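Wanside bench demos - README / data card

Dakbridge Robot Learning, data notes
Posted March by the Dakbridge bench team
7 min read

Quick card for the Wanside tabletop set. Written in a rush before the upload so expect gaps. If something here disagrees with the metadata files, believe the metadata.

What it is

Teleoperated demos of small tabletop jobs. Person drives the leader arms, follower arms do the work, everything gets logged. No scripted motion, no sim. 26 tasks, 2293 episodes kept in this release. 1725 of those have a full text label, the rest only have the task name.

Two wrist views per station plus a head view. This card only talks about the wrist views, head view has its own notes (folder docs/head).

Why bother

We wanted everyday clutter. Earlier set (Belen) was all coloured blocks on a clean mat, and policies trained on it fell over as soon as you put a cable on the table. So Wanside is cables, plugs, small bottles, paper, baskets, trays. Stuff that slides, rolls, flops or catches.

Tasks fall into groups:

- pick a small thing, put it in a basket
- pick a small thing, put it in a tray
- stand something upright that was lying down
- coil / move / untangle a cable
- slide paper or a flat box out of the way, then do one of the above
- hand over from left arm to right

The full list with the exact wording the operators were given is in tasks.csv. Wording was changed once halfway through, old wording is kept in the column prompt_v1. Please don't merge the two columns, some of the v1 prompts are ambiguous about which basket.

Stations

More than one station in the same room, all the same pattern: wooden top, black metal frame round it, pair of follower arms. Leaders on a stand off to the side. Stations face each other more or less, so you will see other robots and other people past the back of the table. We left this in. If you want only the tabletop there is a crop script, tools/crop_table.py, works for most episodes but not all (see known problems).
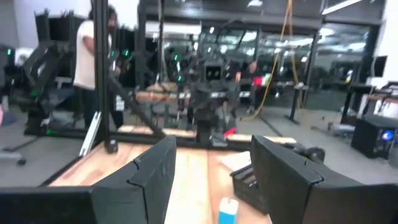 Wrist view, bottle between the fingers. Black mesh basket and paper to the right, next station behind.

Small bottles are a pain. Too close to the fingers and you lose the bottom half out of view, which means the operator has to work from the head view or by eye. Episodes where the bottle leaves the wrist view completely are flagged lost_view = 1. Not the same as a failed episode! Plenty of those end fine.

Baskets move when you touch them. Nothing is taped down. If an operator shoved the basket by accident they were told to carry on, so there are a fair few episodes where the goal has moved between the start and the drop. Good for training we think. Bad if your method stores the goal position at step one.

How a session goes

1. Operator homes both arms, checks the leaders match.
2. Table gets dressed from the prop box. Layout is loose, no template.
3. Prompt is read out.
4. Foot pedal starts the recording. Do the task. Pedal again to stop.
5. Mark good / bad / redo straight away, don't leave it until later.
6. Change the layout a bit. Repeat.

Operators swap after 40 minutes or so. Tired hands show up in the data as a kind of wobble near the grasp. We tried filtering on it and gave up.

Morning sessions start 9.30, and the light through the glass side of the room changes what the cameras do with exposure. Exposure is fixed from session 12 onwards. Before that it is auto and you will see it jump.

Teaching notes for new operators

Copied over from the Nugroho handbook because people keep asking where it went.

- Go slow on the approach, normal speed on the carry. The other way round gives useless data.
- One clean grasp attempt beats three quick pokes. If you miss, open fully, back off, come in again. Don't chase the object along the table.
- Recoveries are welcome. Don't stage them.
- Keep the free arm still. If it isn't needed park it high.
- Don't reach in with your own hand while recording. If you have to, mark it redo.
- Squeeze, pause, lift. The pause matters, it gives a clear gripper signal to segment on.
- Talk as little as you can, there's no audio recorded but it slows everbody down.

For plugs: approach with the fingers either side of the body, not the prongs. Prongs up is the start position for the adapter tasks. If it topples before the first contact, restart.

For cables: pick a bundle by the strap or the middle of the bundle. Loose loops want to be pinched from above. Never drag a cable under the frame, it snags and the arm faults.
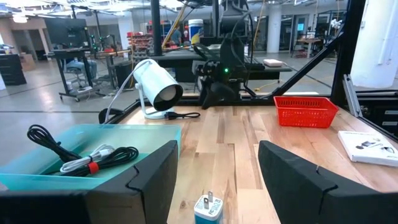 Wrist view, adapter with prongs up. Cables in the teal tray on the left, red basket at the back.

Adapter tasks are the ones with the most variation in props: tray, basket, lamp, box, cables lying about in different combinations. Lamp is a distractor in the adapter prompts, it is never the target. The flat box is sometimes a target (slide it away), check the prompt.

Translucent tray - depth is rubbish on it. We ship the depth anyway. Mask it or ignore it.

What's in each episode

- wrist_left, wrist_right, head video
- joint positions, follower and leader, both arms
- gripper opening, both sides, commanded and measured
- prompt text, v1 or v2
- outcome flag
- operator number (no names)
- station number
- notes, free text, mostly empty

Leader and follower joints are logged separately. Use the leader as the action if you want what the person asked for, follower if you want what the robot managed. They differ most under contact. We train on leader.

Cleaning

Started with about 4000 recordings. Dropped anything marked redo, anything with a missing camera, anything shorter than two seconds, and a batch where the left gripper was reporting the wrong way round. Episodes marked bad are in a seperate folder and aren't counted in the total at the top. They are handy for training a success detector.

No trimming at the start or end. Some episodes have a second or two of nothing before the first motion. Trim it yourself, tools/trim_idle.py, default threshold is too keen for the cable tasks so turn it down.

Known problems

- Crop script picks the wrong edge when the wrist is tilted a lot. Check by eye.
- Green and blue status lights from other kit show up in the background. If you are doing anything colour based, be warned.
- Gripper fingers take up a big chunk of the wrist views. No finger mask supplied yet.
- Session 7 timestamps are off between head and wrist by a few frames. Fixed offset, number is in session_07/README.
- Prompt says "the basket" when there are two baskets in a few v1 episodes. No way to tell which was meant except to watch it.
- Some of the text labels were written from the head view only, so they say "small object" when the wrist view makes it obvious.

People in the background

Anyone working in the room may appear in the background of the wrist and head views. Everyone on site signed the form. Don't try to identify people, don't build anything that does. If you need faces blurred use the blurred build, same episodes, same names, bigger download for some reason.

Splits

Train and test split is by layout and session, not random. Random split leaks badly as the next layout is often the last one with one thing moved. Please report on our split. If you make your own, keep whole sessions together.

No validation split. Take it out of train.

Not for

Claims about speed. Operators were told to go slow.
Force work. No force sensor on the wrists.
Anything to do with electrical safety - the plug tasks only move plugs about on the table, none of them go in a socket.

To do

- finger masks
- finish text labels for the rest
- re-export session 7
- proper calibration file for station 2, current one is from before the camera got knocked
- add the handover prompts to tasks.csv, they're in the episode files but not in the list

Licence is in LICENCE.txt. Research use, keep the card with the data if you pass it on.

Contact: open an issue on the Wanside repo | © Dakbridge Robot Learning | Back to top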